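Can a two-armed robot lay and clear a table yet?
Home Automation > Kitchen

Posted by wetgrout
I run a small guest house and we wash 13 breakfast covers a day. Suppliers keep sending me brochures for two-armed machines. The Hendo one claims it will set a place, clear it and wipe down. Has anyone tested this on ordinary crockery? Mine is patterned, with a wide rim, and sits on a stone worktop. I don't need speed, as the room is free from 11 am.

3 replies

Posted by surdu_bench
Partly. I work with table-setting tasks in simulation, using the Surdu kitchen set: marble top, one plate, a placemat, a cloth and a lemon.
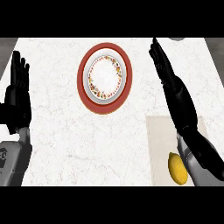 Plates are harder than they look on paper. A flat plate offers the fingers very little to get under, so the usual method is to pinch the rim from one side and tilt. If the approach height is wrong by 5 mm, the fingers either close on air or press the plate into the table. Our last batch was 1,847 attempts on the plate alone, of which 918 ended with it lifted and set down within tolerance. The lemon gave far less trouble. Cloth we score separately, and folding it is still poor.

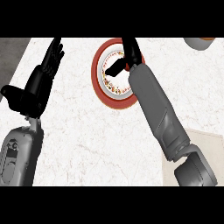
Right arm over the plate, left hand open and clear of it.

Simulated figures do not carry over directly. Friction on a damp rim is the main difference, followed by glare from polished stone. I would not plan staffing on them.

Posted by Nokis_user
no. get a better dishwasher

Posted by tallboy_k
We had a Padurex single arm on trial in October, in a works canteen. It moved stacked trays from a rack to a belt without fault, provided the rack was always in the same spot. Loose plates left at odd angles stopped it several times a shift and someone had to go over and reset it. Ask Hendo for the rate of stops per hour on your own plates and get that in writing. Wiping down was an extra on ours, so check that too.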